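### 3.2 Bins and floor wear

All items were stored loose in open grey bins with tall, sloping walls. We chose this shape because it is common in small packing rooms, where the same bin is filled, emptied and wiped down many times in a shift. The Holtach site used 13 of them and the Meinecke site used 2, both of which were larger and kept for mixed goods.

Sloping walls have a known effect on how goods settle. Round items roll toward the middle and stay there, while long, thin items tend to come to rest at an angle, with one end against a wall or against another item. Each bin was refilled by hand before a session, and no attempt was made to spread the contents evenly — a packer would not do so either. 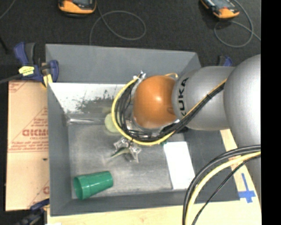
Figure 4. Grey bin with sloping walls and a worn floor. A slender, pointed green object lies between the fingers of the gripper; a pale yellow-green round object is partly hidden behind the yellow cable.

Floor wear was rated at the start of the study and again in March, using the Zusteck scale for plastic and painted containers. Scuffs and pale smudges were recorded separately. Smudges could often be removed with a damp cloth, but scuffs could not, and these were left alone. Bins at Holtach had a mean of 49 marks at the second rating, most of them near the center of the floor.

We did not replace worn bins during the study. A new floor is smoother, and small items slide farther on it when the bin is moved. Keeping the old bins meant that conditions stayed close to daily use, though it also meant that wear differed between sites. The Prosia records list 15 minutes of cleaning per bin at the end of each session, and this was the only care the bins received. The effect of wear on packing time is taken up in Section 4.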